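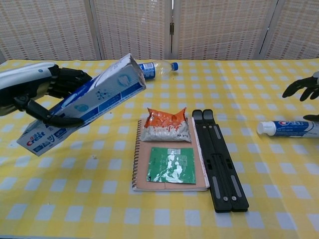

Search this site Enter keywords Go

Korham four-panel folding screen, woven – review

I bought the Korham screen in May to split off the end of a long living room. I wanted something that would hide a desk and could be folded away when we have people over. It has been up every day through the summer and I have moved it more than I expected to.

It came flat in one carton, already hinged. The only work was screwing on the feet, and the screwdriver in the bag is too short to be useful. Use your own. The instructions are one sheet and cover the feet and nothing else.

Four panels is the right number for most rooms. Opened out nearly straight it covers a lot of wall, but it won't stand safely that way. You need a fair bend at each fold, so measure for the zigzag and not for the full width. Mine lost 29 inches compared with the number on the carton. The store page should say so. 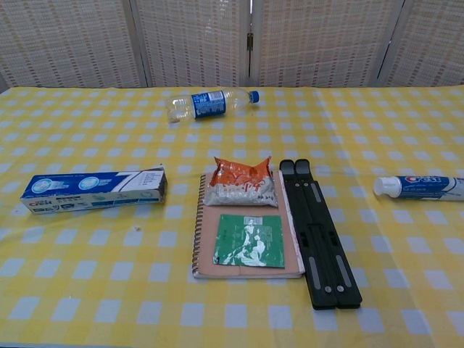
The weave lets some light through, more than the Wallin screen I had before. With a lamp on behind it you can see shapes. If you plan to dress behind it, get a solid one. For a desk it is fine, and the room doesn't go dark at that end.

It does nothing for sound. I take calls behind it and everyone on the couch hears them.

Hinges are small but have held. One squeaked for the first week and a drop of oil fixed it. The screws in the bottom hinge worked loose once, in August, and I tightened them by hand.

Cleaning is slow. Dust sits in the weave and a cloth just pushes it in. I use the brush end of the vacuum on low. My neighbor Ingegerd Amundsen has the same screen and wipes hers with a damp sponge, but one panel has a faint ring on it now – I would keep water away.

I paid 60 dollars at the Dendov outlet in Brustatville, marked down because the carton was crushed. At full price I would look at heavier ones first. At the sale price I would buy it again, and I may get a second for the back bedroom if they still have any.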